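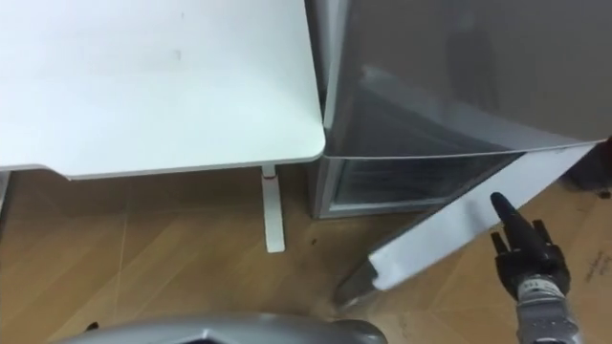 *The lower freezer door standing open, next to the white table.*

## Getting the freezer ready before November

The bottom freezer is the part of the kitchen at Cuswood that gets the most use and the least attention. It fills up through the summer with fruit, bread ends and soup, and by fall the things at the back have been there long enough that no one wants to claim them. We are clearing it out this month so there is room for the holiday baking, and we'd like everyone who shares the kitchen to take part.

The first job is labels. Anything in the freezer needs a name and a month on it by the end of October. Masking tape and a marker work fine. Tape sticks poorly to a frosty container, so wipe the lid with a dish towel first. Unlabeled food will be moved to one bag on the bottom and kept for another week, then thrown out. Last fall we ended up with three tubs of what might have been either pumpkin or sweet potato, and they went in the trash.

Labels on the side of a container are easier to read than labels on the lid once things are stacked. Flat freezer bags can be stood on end like files, with the writing along the top.

**Emptying it.** Bring a cooler if you have one. The two Foley coolers in the hall closet are also available, and between them they will hold most of what we keep in there. Pack the meat and fish together in one cooler and everything else in the other. An old blanket over the lids helps if the kitchen is warm. Use the white table beside the refrigerator for sorting, but put a towel down before you set frozen things on it. The tabletop has picked up a grey smudge near the middle, and if anyone has had luck with baking soda on that kind of surface, please leave a note on the board.

**Cleaning it.** Turn the refrigerator off at the outlet before you start. Warm water with a spoonful of baking soda is enough for the inside. Please don't use a knife or a screwdriver on ice. A bowl of hot water set inside with the door closed will loosen most of it in twenty minutes, and a plastic spatula will take care of the rest. Wipe the inner side of the door too, and go along the rubber seal with a damp cloth wrapped around one finger. Crumbs collect in the folds and the door stops closing tightly.

The outside shows every fingerprint. A barely damp cloth and then a dry one, both going in the same direction, will do it. The glass cleaner under the sink leaves streaks, so skip that one.

While the freezer is empty, sweep the floor under the table and along the front of the refrigerator. The table stands close against the refrigerator at the corner, and crumbs get into that gap – a long brush reaches most of them. When you move the table, lift it at both ends and don't drag it.

**Putting it back.** Give the refrigerator a few hours to get cold again before loading it. Bread and baked goods go on top, where they won't be crushed. Bags of fruit and vegetables go in the middle. Meat goes at the bottom, in a tray, in case anything leaks. Try to leave a little space around the sides. Ice packs can go wherever there's a gap, but please limit yourself to two.

We spent $37 on supplies for the kitchen last month. That covered freezer bags, tape, two markers and a stack of Nondier containers with square lids, which are on the shelf over the sink and are for everyone. Please return them when they're empty. The square ones stack better than the round tubs we had before, and we'll pick up another set if these get used.

If you have more in the freezer than you can eat this fall, the Uselik pantry takes sealed, store-bought frozen food in the original package. They can't accept homemade food or anything that has been opened. Drop-off is at the side door until 4 p.m.

The sign-up sheet for the cleaning is on the inside of the pantry door. We need two people to empty, two to clean and one to stay near the coolers and keep the lids shut.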